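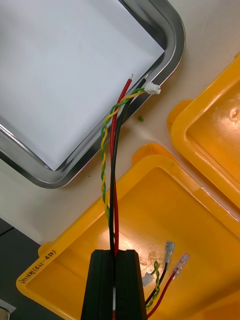 Brolleck withdrawal and the half-schedule rule
Regional Soccer > League Tables and Rules

offside_ledger
Posted 2026-03-21

Opening a separate thread because the match-week one is unreadable.

The question is what happens to the Brolleck results. They withdrew in October and the table on the league site still includes their matches, with an asterisk that goes nowhere. The rule as printed in the handbook: if a club withdraws having played fewer than half of its scheduled matches, all of its results are removed. If it has played half or more, completed results stand and the remaining matches are recorded as 3-0 wins for the opponents.

We have 18 clubs and a single round robin, so 17 matches each. Half is eight and a half. Brolleck finished eight matches and had a ninth abandoned away to Trolonum early in the second half, when the floodlights went. Eight is under the line, nine is over it.

The part that matters for the playoff place:

Results kept: Calero 31 points, goal difference +11. Tlapale 30 points, +14.
Results removed: Calero 28 points, +7. Tlapale 29 points, +14.

Calero beat Brolleck 4-0. Tlapale drew 1-1 with them. So the order flips on the status of one match that neither club played in.

My reading is that an abandoned match is not a played match and the results go.

farpost_calc
Reply #2

Numbers check out. I disagree on the reading.

The handbook uses "played" in the withdrawal rule and "completed" in the sentence right after it. If the drafters meant the same thing they had the word available. A match that kicked off, went past halftime and produced cautions was played. It was not completed. Nine played, results stand, no result for the ninth.

The cautions from that match were also carried forward. The Trolonum left back served a suspension that depended on one of them. You can't have a caution from a match that wasn't played.

offside_ledger
Reply #3

The discipline code is a separate document with its own definitions. It says cautions stand "in any match that has commenced." That tells you the people who wrote it knew how to say commenced when they wanted to. The withdrawal rule doesn't say it.

thirdtier_tom_cat
Reply #4

Has anyone looked at how the abandoned match was classified before the withdrawal? There is an abandonment rule too. The match is either ordered replayed in full or the score is allowed to stand, and the competition secretary has to pick one within a set period. If it was ordered replayed, the first attempt is void and you are at eight. If the score stood, you are at nine and there isn't an argument.

farpost_calc
Reply #5

It was never classified. Brolleck withdrew inside the period and the file was closed. I went through every bulletin from October and there is one line saying the matter was "no longer required."

That is the real problem. Had they withdrawn a couple of weeks later we would have an answer.

north_terrace_b
Reply #6

I was at that match. Trolonum were 2-0 up and Brolleck had not had a shot on target. Gate was 3635, which for that ground is very large, normal is more like the 1214 they had for the Tlapale game. Refunds were not given. Trolonum kept the receipts and the league took its percentage, so somebody treated it as a match.

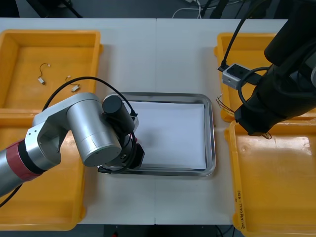 I don't support either of the two clubs, for what that's worth. I think results should be kept, on the general principle that points won on the field should stay won.

offside_ledger
Reply #7

Gate receipts don't help. The finance section charges the levy on admission, and it applies to preseason tournaments as well. Nothing in it refers to whether a match counts.

On the general principle: the rule exists precisely to remove points won on the field when the schedule is too lopsided. You may dislike it, but it was adopted.

keeperstats
Reply #8

A point about the effect on everyone else. If results are kept, every club that hadn't met Brolleck gets a 3-0 win. That is eight clubs, plus Trolonum, whose status is undefined. Do they get the 3-0 as an unplayed match, or the 2-0, or nothing? Under farpost's reading it was played, so it isn't a "remaining" match, and it wasn't completed, so it isn't a completed result. Trolonum would be the only club in the division with a match that yields no points to anyone.

I don't think a reading that leaves a hole like that can be the intended one.

farpost_calc
Reply #9

Fair. I don't have a good answer on Trolonum. You could say the match remains to be completed and therefore falls under "remaining," but then I am counting it both ways, and I would not want to argue that in front of a panel.

I still think the played/completed difference is in the text and has to mean something.

thirdtier_tom_cat
Reply #10

It may only mean that it was edited by two people. The older handbook had "completed" in both places. The withdrawal rule was rewritten when the league went from a double to a single round robin, and several words moved around – the replay section still refers to "the return fixture," which no longer exists.

farpost_calc
Reply #11

Do you have the older one as a scan? If it said "completed" in both places I'd move to 60/40 for removal.

thirdtier_tom_cat
Reply #12

Yes, on paper. Will scan the withdrawal and abandonment pages tonight and put them in the documents thread.

calero_away_end
Reply #13

We planned our spring around a table that has shown us ahead since the fall. Changing it now, with the regular schedule finished, would be appealed the same day. The deadline for challenging a published table is in the handbook too, and it passed months ago.

offside_ledger
Reply #14

The deadline runs from publication of a final table. What is on the site is headed "provisional," asterisk included. Tlapale wrote to the league before the winter break and have had an acknowledgment only.

I'll update the first post when the scans are up.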